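Subject: Re: [gripper-eval] Nusgate pads vs Govier pads on cloth
Date: 5 February 2019

On the Haverford list archive page the question was quoted as:

> We are choosing between the Nusgate and Govier finger pads for the
> hand-held unit. Our bench tests at Drurnby used foam blocks only.
> Has anyone run either of them on fabric, on a soft surface? And does
> the wrist view stay usable when you tilt the tool?

We ran both on bedding and clothes. 30 grasps per pad set, same operator, same linkage, spring preload unchanged. Items were laid flat or folded on a made bed, and the approach was from above with the jaws open until the pads touched the sheet.
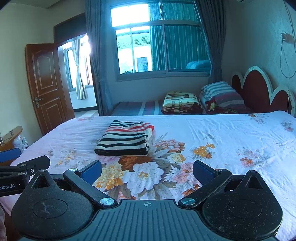

A folded towel is the easy case. Both pad sets take it by the fold at the first try if the jaws straddle the edge. Single layers are harder. The Govier pads missed 14 times on single layers and the Nusgate pads 12, and I would not read anything into that difference. The common failure was the same for both: the pads close on the sheet as well and lift it together with the item.

Patterned sheets did not bother the tracker. A plain sheet did, mostly at low height, when little else was in view.

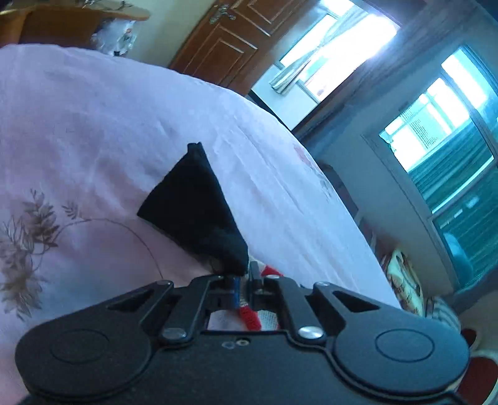
Last modified: 5 messages in thread, page updated in December

As for tilt: the view stays usable. Black cloth against a black tool is a nuisance when labeling, though - the outline near the jaws has to be drawn by hand. A bright window also pulls the exposure down, so lock it before you start. We kept 1,985 frames per pad set after dropping the blurred ones.

If your work is mostly cloth, try softer pads before you change the linkage. I can post the preload settings if they are of use.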